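# Log the near miss

Most incident forms for automated disassembly have one box for damage and one for injury. If neither is ticked, the form is closed. I want to argue that this is the wrong test, and I will use a fault from the recovery cell at Wesum.

The cell removes processors and memory from retired servers and desktops before the boards go to metal recovery. Processors that pass inspection are resold, so the socket matters as much as the chip. A board with one bent contact drops to scrap price.

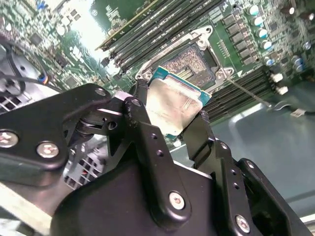 *Photo: Wesum recovery cell, wrist camera*

The fault in September was a release during the lift. The controller reported a stable grip, the force reading fell to zero within 200 milliseconds, and the arm continued to the tray position with nothing in the fingers. The chip was found lying on the contacts. Inspection showed no bent pins. Both boxes on the form stayed blank, and the cell was running again in 20 minutes.

Mareike Frerichs reopened the case two weeks later. She pulled the force logs for the previous 600 lifts and found the same dip in a large share of them, shorter and shallower, with the grip recovering each time. The software sampled grip status at the start of the lift and again at the tray. Everything between those two checks was treated as transport. A drop over the socket and a drop over the tray therefore produced the same code, and that code was classed as a retry.

A retry is the dangerous part. On a retry the arm returns to the socket and closes at the height stored for a seated chip. If the chip has fallen back at an angle, the stored height is wrong, and the finger becomes a press.

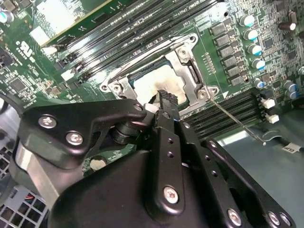
*Finger at the socket, retention bracket in place. Paste residue on the processor.*

Paste has been blamed, and it probably contributes. Residue lowers friction at the fingertips and varies from one machine to the next. Eino Sjöberg, who maintains the Prollier controller, proposed a higher closing force. I think that treats the symptom. More force on a thin substrate edge raises the cost of each misalignment, and the controller still can't tell a held chip from a lost one while the arm is moving.

The change I would make is in the state logic. Grip should be sampled continuously from first contact to tray. Any loss below a set height over the board should stop the arm, and the retry should be locked until the seating height has been measured again. The extra measurement costs around 2 seconds, and only on lifts that have already failed.

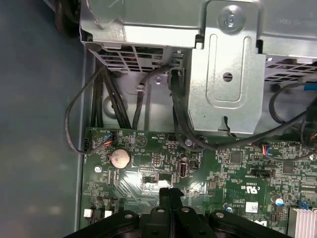 The same rule should apply when the cell moves from servers to desktop units. Cable runs differ between models, and a stored path that clears one chassis may not clear the next. Treating a contact event as a retry in that space is the same error with a different part underneath.

Objections to this are mostly about throughput. Stops are counted against the shift, and near misses are not, so a cell that halts correctly looks worse on the monthly sheet than one that drops chips and recovers. The remedy is to change the sheet. Protective stops should be reported on a separate line, with the force trace attached, and excluded from the downtime figure until the cause is known.

Wesum has accepted the continuous sampling. The reporting change is still under review, and the form still has two boxes.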